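Woodwind Methods, Section B
Handout for Week Four: Hand Position, Tone Holes, and the Clarinet You Have

Welcome back, everyone. I promised last Wednesday that we would finally stop talking about reeds for a while, and I mean to keep that promise (mostly). This week is about the fingers, and about what the fingers have to do with tone. Students coming over from brass or strings are often surprised by how much of a clarinet's sound gets lost between the hand and the wood, so please read this before you come in and have your instrument put together at the start of class.

A few words about the school instruments

Most of you have signed out a Hladun student clarinet from the cage in Room 14. They are plain, sturdy horns, and I have a soft spot for them. A few of you have the older Forholm models, which have slightly wider spacing in the lower joint and a heavier feel under the right hand. If your hands are small and the Forholm makes you stretch, come and see me and we will find you something else. Please don't suffer through the whole term with it! The mouthpieces in the Hladun cases were swapped for Kandex ones before the start of the year, and the caps don't always match, so be gentle when you put them on.

Why covering the hole matters

On a flute with closed keys, a pad does the sealing for you. On the clarinet, six of the holes on the front and the one at the back are sealed by your own skin, and the smallest leak shows up right away. Low notes turn airy or jump up to a squeak, and the player, poor thing, usually blames the reed and bites harder. When a beginner in your future classroom tells you that low G won't come out, look at the fingers before you look at anything else. Nine times out of ten the left ring finger has rolled a little to one side.

The test I like best takes a minute. Finger low G, press firmly enough to feel the rims of the holes, hold it while you say your own name, then lift the hands away and look at the pads of your fingers. You want to see a full ring on each one. A half moon means you are sitting off center. Do this again with normal playing pressure once you know where the rings belong, since nobody should be squeezing that hard in real music.

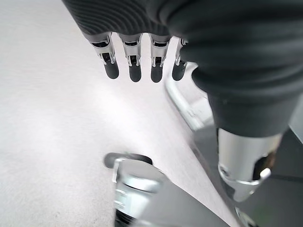

Finger shape is the next thing, and I will probably nag you about it until August. Let the hand hang at your side, shake it out, and bring it up to the clarinet without changing the curve it had when it was hanging. The soft, fleshy part of the finger goes on the hole, well back from the nail. If you think of four rounded black fingertips lined up side by side under a row of metal joints, you have a fair idea of the surface I am after: rounded, a bit rubbery, all neighbors to one another. Your own fingers will curve a good deal more than ones that point straight down, of course, and they should stay close to the holes when they lift.

For next time

Read the chapter on crossing the break in the Clurnberg method, and play the long tones on the first page with a tuner, slow and easy. Try the ring test on both hands and jot down which fingers came up short. If you have a sticky pad, bring the horn to me before class and leave the home remedies alone, please.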